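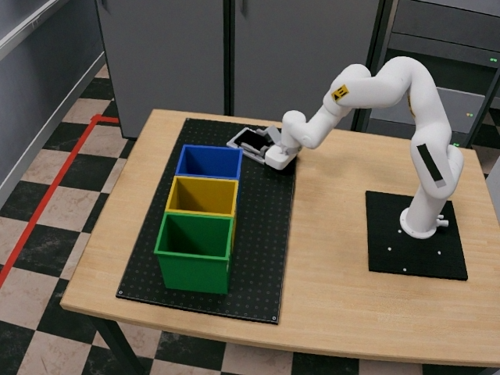 Figure 1. Tabletop arrangement with a robot arm and three open-topped bins on a perforated board. Rendering: Nikola Gashi.

4.2 Call set-up and the matter of the second ring

The previous section dealt with what the Flonach network is supposed to do when a subscriber places a voice call over data. This one deals with what it does. The two are related, though less closely than the operator's brochure suggests.

Flonach switched on voice over its data layer in Botstead in May, with Burkness to follow. Until then every handset in the town dropped back to the older network as soon as its owner dialled a number, and climbed up again once the call was over. The drop took long enough for people to notice, and they had got used to it in the way one gets used to a door that sticks. Under the new arrangement the handset stays where it is. The call travels as packets alongside everything else, with a reserved lane so that a neighbour's film does not come out of the other end as hiccups.

We placed 3,664 test calls between fixed points in Botstead, using handsets of the same model, the same firmware and, after an unfortunate first morning, the same settings. For each call we logged the time from pressing the green button to the first ring, the layer on which the call began, and the layer on which it ended. A call that began and ended on the new layer was counted as clean. A call that began there and finished elsewhere was counted as a handover. A call that did not begin at all was counted as failed, and the person holding the handset was asked to keep their remarks out of the log.

Of the total, 113 calls failed. This is a better result than we had expected and a worse one than Flonach had told us to expect, so both parties were able to be mildly annoyed. Failures were not spread evenly. Most came from a single stretch of the high street where the masts at either end each believe, with some conviction, that the other is dealing with the matter. The handset is passed between them until its timer runs out. Tefera, who supplied the core software, describe this in their notes as "border negotiation", a phrase that gives it more dignity than it has from the pavement.

Handovers were more interesting. The usual account is that a call moves to the older network when the signal on the new one becomes too weak to carry speech. In our logs 19 of the handovers took place while the signal was strong, steady and, by every measure we had, perfectly happy. We looked first for interference and then for faults in our own kit, and found neither. The cause was a rule in the handset, left over from an earlier release, which treats any long silence as evidence of trouble. Our testers had run out of things to say to each other. Once they were given a newspaper to read aloud, the effect went away.

We mention this partly as a warning to others and partly because it bears on how such trials are usually reported. A test call made by a machine playing a loop of speech never falls silent, and so never meets the rule. Real calls are full of silence. People look for a pen, or go to see whether the back door is locked, or wait for a teenager to answer a simple question. A trial that leaves these out will flatter the network.

Set-up time is the figure that operators like best, and here Flonach has something to be pleased about. Calls on the new layer reached the first ring well ahead of those on the old one at every test point, including the car park behind the library, where nothing else we tried worked properly. There is one oddity. In clean calls the second ring sometimes came early, as though the network were making up for lost time it had not lost. We first took this for a logging error. It appeared again in a separate batch of 500 calls placed after the logging software had been replaced, and Tefera have since agreed that it is theirs. It does no harm. The person being called hears a slightly hurried phone.

What we cannot say is how any of this holds up under load. Botstead is a small town and its evenings are quiet. Burkness has a football ground, and the masts nearest to it are the ones still waiting for the upgrade. Section 4.3 sets out how the same tests were adapted for a crowd, and which of them had to be dropped when it became clear that no one could hear the handset.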